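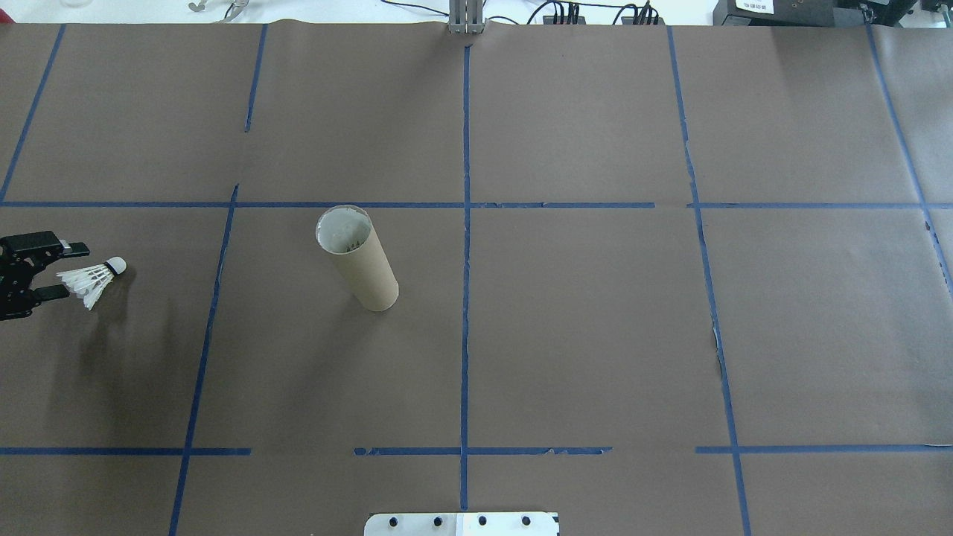
Page 34

June, 9.40 pm, kitchen table

Shuttlecock day again. I've now written the word shuttlecock in this diary more often than my own mother's name, and she has noticed I don't ring.

The job was simple enough to fit on a sticky note. Pick up the birdie, put it in the cardboard tube, let go, back off. The tube stands on its end in its own taped cell, the arm comes in from the left, and a child of four could do it. A child of four would also stop when told to, and I'll get to that.

We were good until morning tea. By then the arm had done 60 tries, and the ones that went wrong went wrong in the usual dull ways. It nudged the tube. It let go early and the birdie rolled two cells over and sulked against the tape. I've redone that tape so often that the grid looks like it was ruled by somebody on a ferry, and the ragged bits on the lower line are mine too, from peeling it up with cold fingers. Adelino says the tape is only there for us and the robot doesn't care. I care.

Then try 61. Gripper closes on the feathers, lifts, swings toward the tube and keeps going. Straight past. The log says the Urnora controller lost the wrist reading for 8 seconds and, having nothing new to go on, carried on with the last thing it had been told. I know people like that. It went down toward the paper with the shuttlecock still in its fingers and I hit the stop.

The stop did nothing.

I hit it again, harder, as if it was a matter of manners. Nothing. Adelino Magalhães, who has never in his life hurried for a bus, got across the lab and pulled the plug out of the wall, and the arm sagged and sat down on the bench paper like a tired dog. One tube flattened, one birdie with its skirt on sideways. My hand was nowhere near it, and I've written that down here because I've been saying it out loud all day to people who didn't ask.

Took us until two to find it. The stop button runs through a little Wultel relay at the back, in among all that black cable I've been promising to tidy since summer. The connector had worked itself half out. Every time someone shifted the bench it would have wriggled a bit more. So the button lit up, clicked, felt lovely under the thumb, and was joined to nothing. We test it on the first of the month. The form for June has a tick on it, and the tick has my initials beside it. I remember doing it, too. I pressed the button, the light came on, and I ticked. I did not check that the arm stopped, seeing as the arm wasn't moving at the time.

Wrote it up as report 214. Put the bit about the tick in the second paragraph, where I thought it might get less attention. Adelino moved it to the first.

New rules as of this arvo: stop gets tested every morning with the arm in motion, connector gets a proper locking clip, and we all stand behind the line while it's running, including those of us who like to lean in and fix the tape. Pai is sending the clips. Lotunik wanted to know if this changes the demo date. I said yes. They asked by how much and I said the kettle was boiling.

Colour has come back to my face, according to the bathroom mirror. Thumb's a bit sore.

To do: new tubes, more blue tape, ring Mum.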